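Notes from the Amport cell

Hello again from the back corner of the building, where I've spent most of August and the first bit of this month trying to get the two-armed cell to behave. If you walked past and heard me talking to a cable chain, sorry, you were meant to keep walking!

The trouble started with the wrist on the left arm. It had been drifting by 2 millimeters over a long shift, which doesn't sound like much until you ask it to pick up something small. Wiremu Ellery thought it was the encoder, I thought it was the mounting plate, and we were both a bit right (he was more right, and he has mentioned it). We pulled the plate, cleaned up the seat, put in fresh bolts and ran the homing routine 17 times before the numbers settled down. The encoder connector got reseated too, and I've moved its cable so it no longer rubs on the elbow.

After that came the boring part, which I secretly love: re-measuring the fingertip offset and typing it into the Lakard model so the simulated cell matches the real one again. Teófilo Cárdenas keeps that model tidy and would like everyone to please stop saving over his base file. Put your own copy in the Ciris folder!

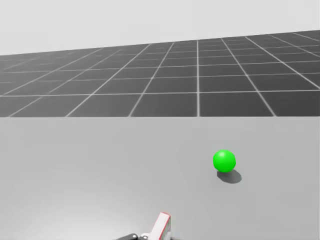 My rule for a freshly serviced arm is that it goes back to the simplest test we have before it gets anywhere near customer parts. So in the simulator it's one green ball on a bare gray table, with plenty of open space between it and the white finger with the red trim. I like a ball for this because it won't forgive a lopsided grip the way a block will. Once the offsets are agreed we run 70 picks in simulation, then the same set on the real arm at low speed, and I read both logs side by side with a coffee.

The next grease check is due at 700 hours. The Chareonsuk spare fingers are in the blue drawer, and if you take the last pair, write it on the sheet.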